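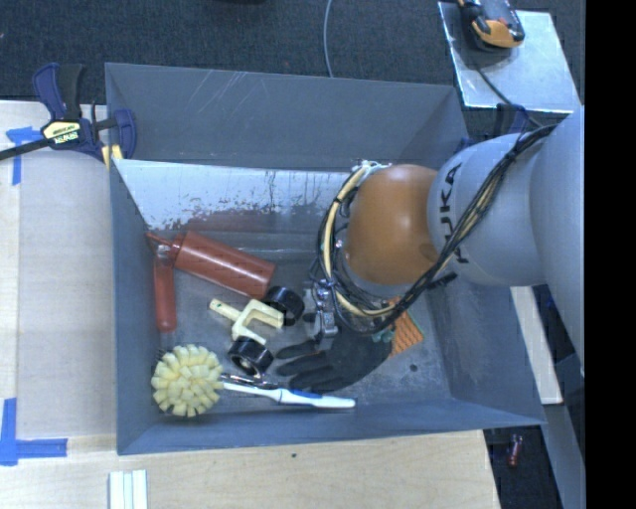

The gray bin, red roller on the left, glove in the middle.

Home > Diary > Archive > About > Contact

Filed under: Workroom days

Up before seven. Coffee, toast, then straight to the bin because I had promised Henrike I would deal with it before the end of July and there isn't much of July left.

It has been the place where things go when people don't know where they go. The bottom is scuffed all over and the far side has dark streaks running down it. I wrote "scrub?" on my list and then wrote "later" next to it.

Started with the red roller. Kirsty says it belongs with the decorating things and I say it belongs with the cleaning things, and we have had this talk before. I put it with the decorating things. She was out at Rurness all morning and I didn't feel like having the talk again by text.

The dark glove I left where it was. There was one just like it in the drawer at Ashby, but I can't remember if that was a left or a right, so it can wait until I go over.

The cream piece with the two prongs is a puzzle. Short stem, forked at one end. Yolanda thought it came off a coat rack. Coralie thought it was from the kitchen. I put it in the envelope marked UNKNOWN, and the envelope is getting fat.

My list for the whole workroom stands at 172 items, and by lunch I had crossed off 45. More than 14 of those were things I had already written down twice under different names, so it was less work than it sounds. "Roller, red" and "paint thing" were the same item.

Lunch was soup. Mereana called in the middle of it to ask about the shelving from Stilach. Still no date. They quoted us $69 for delivery, which I think is too much for two flat boxes, but she wants it settled and so do I. Told her to go ahead.

Afternoon was slower. My back was sore from leaning over, so I did labels at the table until four. Black marker, white tape. I spelled "adhesive" wrong and had to do that one over.

Kirsty got back after five and asked where the roller was. I told her. She moved it to the cleaning shelf.

Tomorrow: the rest of the small tools, then ring Ashby about the glove – and buy more tape.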